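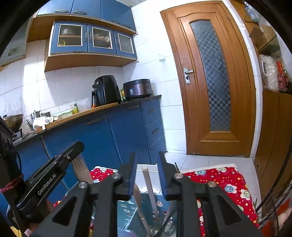

White drying basket in the kitchen

Sestlow Community Help > Running a node > Storage and disks

Moving a node to a bigger disk without losing its age?

Chun-hung Ng
Joined in February, 10 posts

Hi all! First off, I am having way too much fun with this. I started my Sestlow node on an old laptop to see what it was like, and now I check the chunk count before I've even had breakfast. I've read most of the design thread (twice) and I love that the whole thing keeps running on ordinary computers in ordinary houses.

So here's my problem, and it's a nice one to have. The node is nearly full. It's holding 151 GB of chunks on the little internal drive, and I have a much bigger external drive ready to go. I'd like to move everything across and keep the same node, same identity, same age. It's been through 5 age steps and I'd hate to start over as an infant node when it's only just started getting picked for the interesting work.

What I've tried so far: I stopped the node from the tray menu, copied the whole data folder to the new drive, and changed the path in settings. When I started it up again it said "store does not match identity" and sat there at zero peers. I panicked a little and put the path back to the old drive, and it came up fine, so nothing is lost as far as I can tell. Phew.

Things I'd love to know:

Is the identity kept somewhere other than the data folder? I only found the one folder.

How long can a node be offline before its neighbors give up on it and it drops an age step? The copy took most of an afternoon the first time, because the drive is on a slow port.

Does the Drelletti wallet need to be told anything? My earnings address is set up through Drelletti and I don't want to break that link while I'm fiddling.

I'm on Linux, desktop version of the node, not the command line one (although I'm happy to use the terminal if that's easier). Thanks so much, this forum has been great to me already!

Stępień

Great question, and well done for stopping and going back to the old path when it complained. That was exactly the right thing to do.

You've run into the store lock. When a node first starts, it writes a small file called store.lock into the data folder, and that file records the identity and also the ID of the disk it was created on. Copy the folder to another disk and the disk ID no longer matches, so the node refuses to open it. It feels unfriendly but I'm glad it's there! Before the lock was added, people would copy a folder, run both copies at the same time, and get both of them kicked for double signing.

The identity itself lives in a hidden folder in your home directory, .sestlow/id. You don't need to move that. Leave it where it is, but do make a backup of it on a USB stick before you start. If you lose the chunks the network can fill you up again. If you lose the id folder, the node is gone and so is its age.

What I would do, in this order:

Back up .sestlow/id.

With the node still running, do a first copy of the data folder to the new drive with rsync -a. It'll take a long time and that's fine. Chunks never change once they're written, so the copy is good even while the node is working.

Stop the node from the tray menu and wait until the process is really gone. The icon disappears well before the process does. Check with ps or your system monitor.

Run the same rsync again, this time with --delete on the end. Only the new chunks get copied, so it should be quick. Look twice at which folder is the source and which is the destination before you press enter!

Open a terminal and run sestlow-node relock --store followed by the new path. It asks you to type the last few characters of your node ID, then writes a fresh lock on the new disk and marks the old one as retired.

Change the path in settings and start the node.

My own move was 267 GB and the node was down for less time than it takes to make coffee, all thanks to that first copy. I was so pleased I wrote the steps down and stuck them inside a cupboard door.

On being offline: the grace period depends on how busy your section is, so I can't give you one number that will always hold. Short breaks are fine. A whole afternoon is pushing it for a node your age. If you do drop a step, you get it back faster than you earned it the first time.

One more thing for an external drive. Mount it by UUID in fstab and turn off any power saving that spins it down. A sleepy drive answers slowly, and your neighbors do notice slow answers.

Claro

just delete store.lock, it makes a new one when you start. worked for me on the old version, no idea about the new one. drelletti doesnt care where your files are

Stępień

Please don't delete the lock on the current version! It used to work, Claro is right about that, but now a missing lock makes the node treat the folder as a new store and it starts clearing out the chunks to make room. You'd keep your identity and lose the lot, and then spend days filling up again. The relock command was added so we wouldn't need that trick any more.

Claro is right about Drelletti though, and I forgot to cover it. The earnings address is part of the identity, so the wallet never knows or cares which disk you're on. You can leave it open through the whole move if you like.

Claro

oh ok didnt know it wipes now. good to know before i do mine

Chun-hung Ng

It worked!! Thank you, thank you. I let the first rsync run overnight and did the rest at 7 in the morning before work. The second copy was done so fast I thought it had failed, so I ran it again to be sure, and it had nothing left to do.

Small notes in case someone finds this later. The relock command wasn't in my path because I installed the desktop version. I found it in the bin folder next to the app and ran it from there. It also complained the first time that the drive was read only, which was my own fault: the drive came formatted for another system and I hadn't set it up properly. So I had to reformat and do the big copy all over again (this was the night before, luckily, with the node still running on the old disk the whole time).

The node came straight back with all its peers and it's still on the same age step. Drelletti showed a new payment during lunch, so that side is fine too. I've kept the old folder for now. Is it safe to delete it, or should I wait for something?

Stępień

Wonderful news! And thanks for the note on the bin folder, I'll ask for that to go into the guide, it trips up everyone on the desktop version.

Wait until the node has been through one full audit on the new disk. It shows up in the log as "store audit complete" with the number of bad chunks after it. If that number is zero, delete the old folder. If it isn't, post the log lines before you touch anything and we'll have a look.

Chun-hung Ng

Audit complete, zero bad chunks. Old folder deleted. Now I've got all this empty space and I can't wait to see it fill up!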